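Skirketti two-burner stove: one month in

I cooked on the same wobbly single burner for years, so when Robichaud put the Skirketti on sale in September I finally went for it. So glad I did!

First thing, the flame. It goes properly low. I can leave rice on the back burner and go wash my face, and when I come back it hasn't turned into a brick. The knobs have a bit of drag to them, so you can nudge the heat a hair without shooting past the spot you wanted (my old one was either off or blowtorch). I made pancakes for six at the Sirnonton campground and every single batch came out the same color – even the first one, which I normally eat myself out of shame.

The lid folds back into a wind screen and it works better than I expected. We had a gusty morning up at about 1,000 feet and the coffee still got there before anyone started complaining.

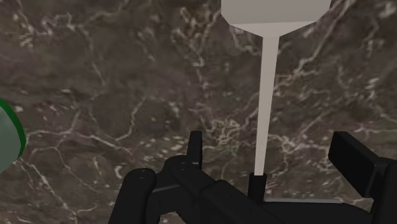 Cleanup is easy too. The drip tray slides out from the front, so I rinse it with the plates and drop it back in. Bacon grease takes a second go with a scraper, but that's bacon for you.

Gripes? The latch is stiff, and the carry handle digs into your fingers on a long walk from the car. I wrapped mine in old bike tape and now I love it. I'd also like a longer hose – the one in the box leaves the tank right by my shins.

Five stars from me, and my sister has ordered one too.

Nayeli Mamani, Oct 12, 2018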